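# Pestico outdoor delivery robot: camera setup and joint calibration

The Pestico is a pavement robot supplied by Danladi for short runs between buildings. Its front camera must be set up before first use and checked again after any knock to the housing. Work through this page with the Brellstead simulator open at the plaza course.

**In the box**

- Front camera with bracket
- 2 mm hex key
- Lens cloth
- Cable, 100 cm

**Setting the camera**

1. Switch the drive off at the rear panel.
2. Fit the bracket and tighten both screws by hand, then a quarter turn with the key.
3. Load the plaza course and let the view settle.
4. Adjust the tilt until the far edge of the paving sits close to mid-height.
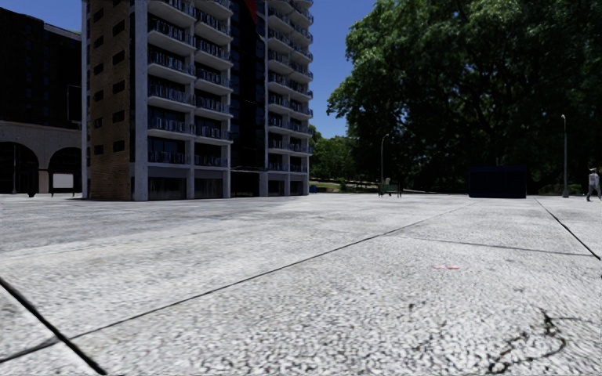
Save the tilt value before going on. The controller keeps 32 saved settings and overwrites the oldest when it is full.

**Joints and cracks**

The Pestico follows open ground and treats straight dark lines as slab joints. Cracks are sorted separately by their uneven outline. If the robot slows down at every joint, lower the edge setting one step at a time and run the course again from a different heading.

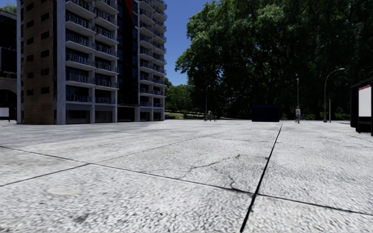
Stains and small marks should be left out of the obstacle list. If they keep appearing in it, clean the lens and repeat step 4.

**Care**

Wipe the lens daily. Check the bracket screws every 200 hours and replace the cable if the sleeve has split. Do not use solvent on the housing.

Spare brackets are sold singly under Asex part listings.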